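Drumitz: A Grasp Planning Layer for Simulated Household Rooms
Student Project Report, Fladov Robotics Program
April 2022

1. Where the project started

When we picked this topic we thought most of our time would go into motion planning, and for the first few weeks it did. We had a working arm model from the Nakpan library, a set of furnished rooms, and a planner that was happy to move a gripper from one pose to another as long as we typed the poses in by hand. What we wanted was for the software to choose those poses by itself, from the camera views alone, and that is the part we ended up calling Drumitz.

The wrist view gave us the most trouble. Once the fingers are on either side of a tall object, the object fills so much of the view that the depth estimate has very little else to hold on to, and our first version would happily report a bottle as part of the wall behind it.
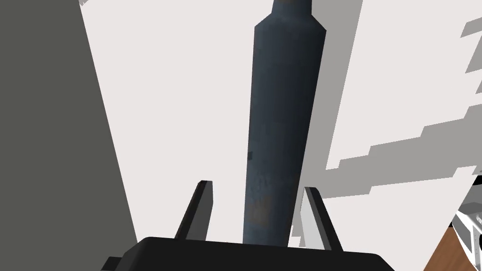
Our fix was to stop asking the wrist camera for a full answer. The head camera proposes a region, the wrist camera only refines it, and the planner keeps the older estimate whenever the two disagree by more than 4 centimeters. It sounds almost too simple written down like this, but it took us a good while (and a lot of tea) to get there!

2. Test runs

We ran 200 trials with the fixed threshold and 700 more with small random changes to the lighting and the starting pose of the arms. Each trial was allowed 3 attempts before the supervisor process marked it as failed. Most of the failures in the second set came from the two-arm cases – the planner would find a fine path for one arm and then leave the other parked right in the way.

Looking down from the head, the arms take up a good part of the view, so we also had to mask them out before segmenting the desk. We render the mask from the joint angles, and any lag in those angles leaves a thin outline that the segmenter likes to treat as a new object.
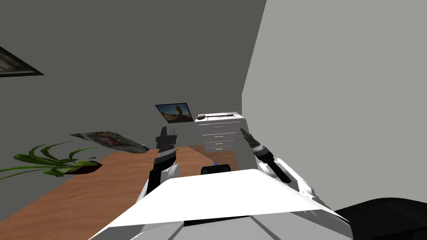 Drumitz Project Report – Page 3

The timing problem is only partly solved. We now stamp every joint reading and interpolate to the moment the image was rendered, and that removed most of the outlines, though fast wrist turns still produce a few. The Badotham logging tool was a great help with this, as it let us replay a run step by step and see which message came in late. We plan to move the mask code into its own process by June, and to try the planner with both arms sharing a single reservation table.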